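# Screw-in legs on a plastic stool keep working loose

**Ynyr Owen**

I have two white stools with a square plastic seat and four tubular legs that screw into the corners. One is fine. On the other, the legs loosen after a couple of weeks of daily use and the whole thing starts to rack sideways. I retighten them by hand with the stool standing on the floor, one leg at a time, as far as they will go. The bottoms of the legs have rubber feet and those look even.

Is there a correct way to seat these legs, and is thread tape or glue a good idea? The maker is Prultent. The leaflet only shows an arrow going clockwise.

---

**Faizal Rondonuwu**

Had the same thing with a bar stool from Gurndale. Superglue. Never moved again.

> **Ynyr Owen:** I move house in January and would like to be able to take them apart.

> **Faizal Rondonuwu:** Then no superglue.

---

**Soudabeh Pakzad**

Do not tighten them with the stool standing up. The weight of the seat bears on the thread at an angle, the leg feels tight before it is fully home, and the first person to sit down takes up the remaining slack. Turn the stool over and work from the underside.

1. Put a sheet of plastic or an old towel on a low table and lay the seat face down on it. White plastic scuffs easily and the marks do not come out.
2. Unscrew all four legs completely. Brush out the sockets and the threads with a dry toothbrush. Grit in the first turn is a common cause of a leg that stops early.
3. Hold each leg in line with its socket. The legs splay outward, so the correct angle is not vertical. Turn it counterclockwise until you feel the thread drop, then clockwise.
4. Run all four in until they are just snug. Then go round again in a diagonal order – near left, far right, near right, far left – and tighten fully.
5. Grip low, at the collar. Holding a leg halfway up gives you leverage on the tube and very little control over the thread.
6. Turn the stool upright on a flat floor and press down on each corner in turn.

Keep a hand on the seat while you tighten. If the seat creeps round on the table, you are losing torque and will misjudge when the leg is home.

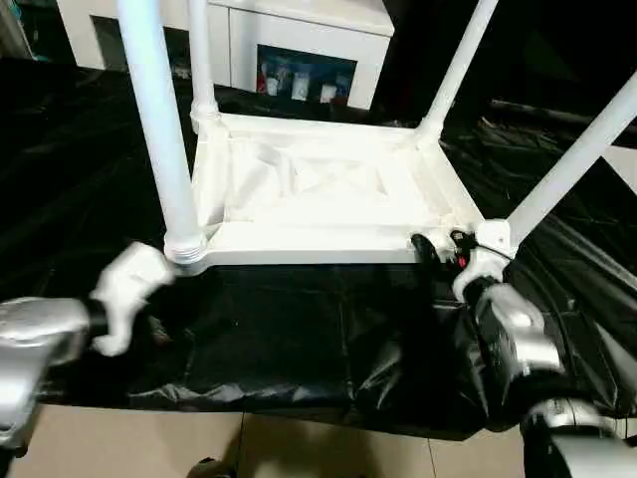
*Stool upside down on a plastic sheet, held at the near corners. The leg at near left has a threaded collar at the base.*

On tape: two wraps of PTFE, wound in the direction of the thread, will take up a small amount of play and can be removed later. Avoid liquid threadlocker unless the label says it is safe for plastics. Some types will crack ABS, and you probably do not know which plastic you have.

If a leg keeps turning and never gets tight, the socket is stripped and the steps above will not help. Swap that leg with one from your good stool. If the fault stays at the same corner, it is the seat. If it follows the leg, replace the leg.

> **Ynyr Owen:** Did this with both stools. Three legs were fine. The fourth had been cross-threaded by half a turn, probably by me. It went in properly on the second attempt. I used tape on that one only.

> **Soudabeh Pakzad:** Check it again in 2 weeks. A thread that has been crossed once tends to back off sooner than the others.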